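Ticket 4: Toaster oven trips the kitchen outlet
Status: open again
Unit: Shezi countertop oven, bought through Keden

Reported 22nd February. Outlet cuts out when the oven and the two-slice toaster run together. Wiveo support says the oven is fine and the outlet is "probably tired." I don't buy it. The outlet held up for more than 30 months before this oven came along.

Tried so far: reset the outlet, ran the oven alone for 7 minutes. No trip. Support marked it solved, which seems generous for a test with half the load missing.
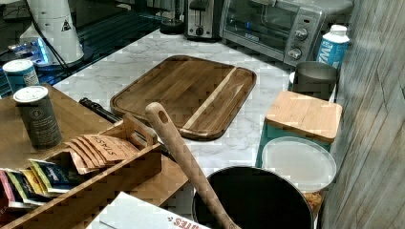

Wiveo's second reply blamed crowding and told me to clear the counter. I doubt a cutting board can trip anything. The wooden one has clear countertop on every side, and the tea packets are over in their own box. The toaster does stand right beside the oven at the back, so I'll give them that much - but close together and overloaded are different complaints, and they keep answering the first one.

They also want the towel off the top of the oven before any more heat tests. Fair enough. It's folded up there over the steel and I should have moved it sooner. Still doesn't explain a dead outlet.

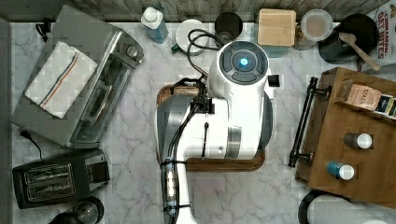 Next steps

1. Towel off, oven alone, full heat.
2. Toaster alone, same outlet.
3. Both together, on 2 separate circuits. Bilus sells a plug-in load meter and I may borrow one first.

Wiveo wants to close this in March. Not without a result for step 3.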